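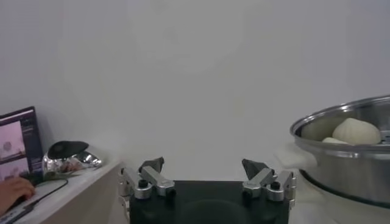

Grisach, October

Barkora student robotics project
Progress report to the Caruso Fund, autumn term

We promised you a report by half term and we are very happy to have something to put in it. When we last wrote, the club had two arms, a table and a plan to enter the kitchen task at the Jistico schools and colleges competition. Now there is a steamer on the table and the arms are working with it every Sunday, and most of us would come in on the other days too if the building were open.

The task

The task we chose is "serve from the steamer". The buns start in the steaming tray with the glass lid off to one side, and the arms have to get them on to a plate without squashing them or dropping them. Two arms are allowed. An easy one for a person, and a lovely hard one for us! A bun has no handle or flat side, and it gives when you squeeze it, so the gripper has to close enough to hold it and then stop.

What we have done so far

The students take turns driving the arms by hand while the wrist and head cameras record. Each run is saved with a few words on how it went, and the runs are what the software learns from. We have 273 good runs in the set so far. Our aim for the end of term is 400, and at the present rate we should get there with a week in hand.

The wrist cameras have been the best surprise of the term. From the head camera a grasp can look fine when the fingers are really only on one edge, and the wrist view shows it at once. Three of the younger members now go through the wrist recordings after each session and mark the moment the fingers close. They started with no programming at all and have written their own little script for it, which the rest of us have quietly begun using.

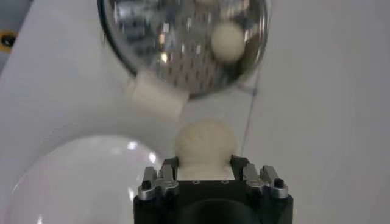

Wrist camera view with the gripper closed on its load.

Picking up from the plate was going well by the third week. Picking out of the tray is slower, as the rim gets in the way of the fingers and the metal throws bright patches into the pictures. We changed the approach so that the wrist comes down more steeply, and the number of bumped rims has dropped a lot. We also spent a whole session on lighting, moved every lamp we own, and ended up nearly where we began. It did teach us to write down where the lamps are.
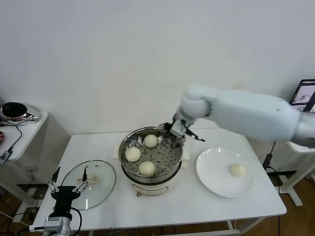 Three buns in the tray and one on the plate.

Slamet Liew has kept the calibration going all term and wrote the checklist we now read out before we switch on. It has 22 lines. There were grumbles at first, but we have not lost a session to a bad set-up since the second week.

Money

Of your grant we have spent £3981. Most went on the second gripper and the cameras, and the rest on cables, storage drives and spare fingertips. The fingertips wear faster than we allowed for, so we would like to move what is left in the travel line over to spares, if you agree. The college has offered us the minibus for the competition.
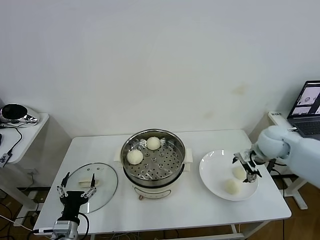 The next piece of work is getting both arms to share the job. At the moment one arm does the lifting and the other mostly waits its turn. We want the second arm to look after the lid, first setting it aside and later putting it back at the end of the run. Two students have a version of this going in simulation and are itching to try it on the table. We have asked them to go at quarter speed to begin with.

After that come the first runs with the arms working on their own from start to finish. We will send you the results of those whatever they look like, along with the recordings.

You would be very welcome at a Sunday session. We start at ten and the students love showing people how to drive the arms, so please come ready to have a go.

The Barkora team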